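4. What happened when I ordered the cards

4.1 Setting up the orders

I should say up front that I'd been a sucker for free-card promotions long before I started treating them as something to study. If a site tells me I can have a greeting card for nothing, I'll sign up and sort out the consequences later (my inbox is still paying for it). So when I came to plan this part of the work, the method more or less wrote itself. I would claim every single-card offer I could find from three online card printers over the run-up to the holidays, keep every e-mail, and write down what I paid and when the thing landed in my letterbox.

The three printers were Bodico, Claltetti and Flaltden. Bodico is the biggest of them and the one most readers will have bumped into if they've ever made a photo calendar for their gran. Claltetti does folded cards on heavier stock and leans arty. Flaltden is a stationery shop that added printing later on, and its site still feels like a shop, with the card builder tucked in behind the wrapping paper. I'd planned on a fourth, but its offer was pulled before I'd finished making an account, and I left it out altogether.

Over the season I claimed 73 offers. Of those, 52 were advertised as completely free, postage included, and the rest were free cards where you covered the stamp. I used the same four designs throughout, two with photos and two without, and I rotated them so that no printer got all the hard ones. Everything went to my own address or to one of a handful of relatives who had agreed, with varying degrees of enthusiasm, to be sent a truly silly number of Christmas cards and to text me when each one turned up.

I placed the orders in the evening, mostly after eight, when I'd finally sat down. I mention this as it matters for the delay figures below. An order placed at nine at night is counted by all three printers as belonging to the next working day, and Bodico is the only one that tells you so before you pay.

4.2 What free meant at the checkout

The 52 completely free offers were not all completely free. In 26 of them, exactly half, I was asked for a card number before I could confirm, even though the total read zero. I don't count that as a charge and I was never billed, but it did change how I behaved. On several nights I closed the laptop and came back the next day, and twice the code had expired in between. I've kept those two in the sample as failed claims.

Photo cards were where the small print lived. Claltetti's codes covered any card in the range, photo or not, and that was that. Flaltden's codes covered "seasonal cards", and it took me four goes to work out that a seasonal card with a photo on it had stopped being a seasonal card and become a photo product. The price didn't change until the last screen. Bodico sat in the middle – photos were fine, but only one per card, and a second photo brought the full price back.
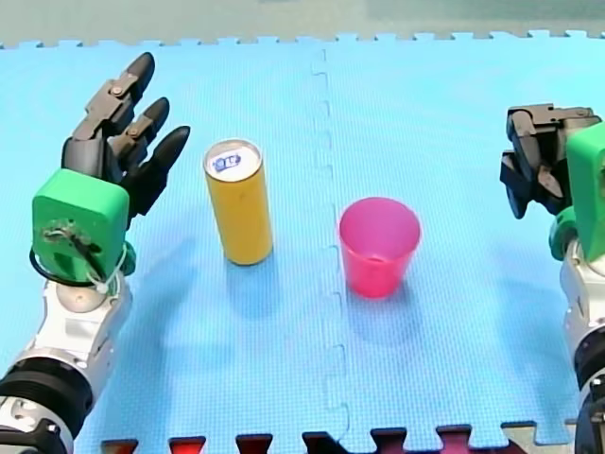 The upsell was gentler than I'd braced for. Matching envelopes, a fancier finish, a second card at a discount, that sort of thing. I said yes to none of it, although I came close with Claltetti's lined envelopes, which are gorgeous. If I'd been shopping for real I'd have bought them, and I think that has to be admitted in a paper like this one. A person claiming 73 cards for the sake of a spreadsheet isn't in the same mood as a person who wants one nice card for a friend. My resistance to the add-ons shouldn't be read as evidence that they don't work.

4.3 Delay, and the e-mails about delay

All three printers wrote to me at some point to say they'd been swamped. The wording barely differed: high volume of requests, thank you for your patience, your order will be posted a little later than planned. In November these messages were rare. From early December they came with nearly every order, and by the last stretch before the posting cut-off I'd have been worried not to get one.

What interested me was how I felt about them, and this is the part where I lean on my diary more than on the order records. For the free cards I wasn't bothered at all. I wrote things like "fine by me" and "fair enough, it's free". For the cards where I'd paid only the postage, a very small sum, I was noticeably grumpier about the same delay in the same words. One entry from an evening in December goes on for most of a page about a Flaltden card that was a day late, and I'm a bit embarrassed by it now. Paying for a stamp seems to have been enough to turn me from a grateful guest into a customer.

My relatives, who weren't told which cards had cost me anything, didn't show any such pattern. They texted when a card came and grumbled about the letterbox being full.

I also counted the promotional e-mails, as distinct from the ones about orders. There were 175 across the three printers. Bodico sent the most and Claltetti the fewest, and the rate went up sharply after each claim before easing off again. I had expected unsubscribing to be a pain, but at the end of the season all three let me go in a couple of clicks. Flaltden offered me one last free card on the way out, and I took it. It isn't in the 73.

4.4 A note on the cards themselves

I hadn't set out to judge print quality and I've no training in it, so please take this section as the view of somebody who likes stationery. The non-photo cards were good from everyone. The photo cards varied more. Bodico's came out darker than they looked on my screen, and I had the same trouble with skin tones on every batch. Claltetti's had the best colour but two arrived with bent corners, both in the same week, so I'd put that down to the post. Flaltden's folded a touch off-centre, and once I'd seen it I couldn't stop seeing it.

The typeface on all my designs was Văn, a rounded one I picked for no better reason than that each of the card builders had it. It was a lucky choice in one respect. Claltetti's builder dropped the accent from the font's own name in the menu, which made me check how it coped with accented letters inside a message, and it turned them into little empty boxes. The preview showed them properly. I only found out when a card to my aunt arrived with a box in the middle of her street name. I reported it through the help form and got a reprint inside the week, free again, and I've recorded the reprint separately so it doesn't muddy the delivery times.

4.5 Limits

There's one shopper in this study and it's me. I had a stable address, decent internet, a credit card to type in when asked and plenty of patience for fiddly checkouts, and anyone missing one of those would have had a different season. I also got better at it as I went. By the middle of December I could get a claim done while the kettle boiled, and I knew which screen to watch for the price jumping back, so the later orders say less about what a first-time visitor would run into. I've split the early and late claims in the tables for that reason, and where the two halves disagree I'd trust the early ones.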